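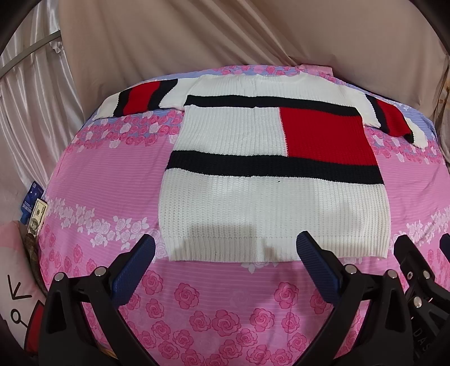 Maschenfang (auch Maschenhänger) bezeichnet in der Robotik einen Fehler beim Greifen von Strickwaren. Dabei bleibt eine Masche an einem Teil des Greifers hängen, meistens an einem Gelenkstift oder an der Kante einer Fingerauflage. Der Greifer öffnet sich, aber das Kleidungsstück wird nicht freigegeben. Der Fehler betrifft parallele Zweifingergreifer ebenso wie handgeführte Greifer, mit denen Bewegungen für das Training aufgezeichnet werden.

Ursachen

Gefährdet sind grobe Strickarten mit offenen Maschen und gerippte Bündchen. Wird ein Pullover flach liegend gefasst, schiebt sich der Stoff zwischen die Finger und bildet ein Bündel. Lose Schlaufen können dann hinter die Auflage geraten. Mehrere Farbstreifen erschweren zusätzlich die Erkennung, weil eine Bildauswertung die Grenze zwischen zwei Garnfarben für eine Stoffkante halten kann.
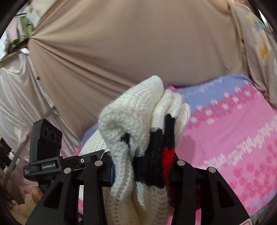

Die Folgen reichen von gezogenen Fäden bis zum Abriss einer Naht. Gefährlicher ist der Fall, dass der Arm mit dem hängenden Stück weiterfährt und andere Gegenstände von der Ablage mitnimmt.

Der Fall Janley

Bekannt wurde der Begriff durch einen Bericht von Ignacio Salcedo über die Faltanlage der Wäscherei Janley. Von 1.588 Greifvorgängen an Strickwaren endeten 259 mit einem Maschenfang. In vier Fällen musste die Anlage mit dem Not-Halt gestoppt werden, davon in zwei Fällen durch das Personal. Die Steuerung von Wimari hatte nur die Öffnung der Finger geprüft, nicht das Gewicht am Arm.

Gegenmaßnahmen

Üblich sind abgedeckte Gelenkstifte und eine Kraftmessung nach dem Öffnen. Beim Verfahren nach Sarmiento öffnet der Greifer zuerst nur halb und senkt sich ein wenig, bevor er wegfährt. Hängende Maschen sollen nur bei stromlosem Antrieb von Hand gelöst werden.

Siehe auch: Greifverlust, Not-Halt, Gomell-Auflage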